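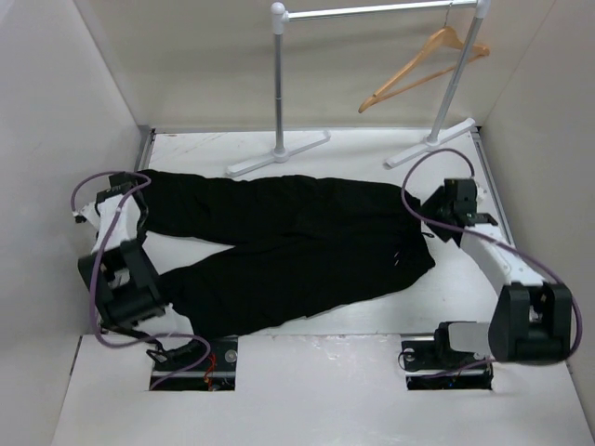 Kulleck Everyday Trousers, Black

Reviewed by Mireille Lemaire
6 July 2023

Print this page | E-mail this page

I bought these to replace a pair of black work trousers that had gone gray at the knees. I paid $51 at the Plestdale store, which is more than I usually spend, but the last two cheap pairs didn't make it through a year.

The black is a flat, matte black with no shine to it. That matters to me, as shiny trousers look worn out under office lights even when they're new. After 10 washes in cold water mine are still the same shade as the jacket I wear with them. Lint shows up, as it does on anything black, and so does every bit of light thread. Keep a roller by the door.

Fit is true to the size chart at the waist. The legs are on the roomy side, so if you want something narrow through the calf, look elsewhere. I'm 5'3" and had to take the hem up 2 inches. There was enough fabric in the hem to do it neatly, and the cloth was easy to sew by hand with an ordinary needle.

Wrinkles are the weak point. The fabric picks up soft creases if you leave it sitting in the dryer or fold it over a chair, and the area below the waistband is the worst. They are faint and mostly drop out after an hour on a hanger, but the store tag says "no iron" and I wouldn't go that far. I get the best results by doing this:

Take them out of the dryer while slightly damp. Lay them flat on a clean surface, legs straight, one on top of the other. Hold the waistband at one end and both cuffs at the other and pull gently until the cloth is smooth. Fold once at the knee, or hang from the cuffs.

It goes faster with the waistband and cuffs held at the same time. If you do one end and then the other, the bottom leg tends to drift off at an angle and you end up with a crease where you don't want one.

The pockets are deep enough for a phone. The button was sewn on loosely and I redid it in the first week. Seams have been fine.

I also tried the Pereyra trousers, which cost less and have a better button. The cloth is thinner, though, and they had started to pill at the inner thigh by the third week. I gave those to my sister. The Ratstead pair I looked at had no back pockets, so I left them on the rack.

I'd buy the Kulleck ones again, probably on sale. They come in navy too, but my store only had that in long.

Contact us | Copyright 2023 | Back to top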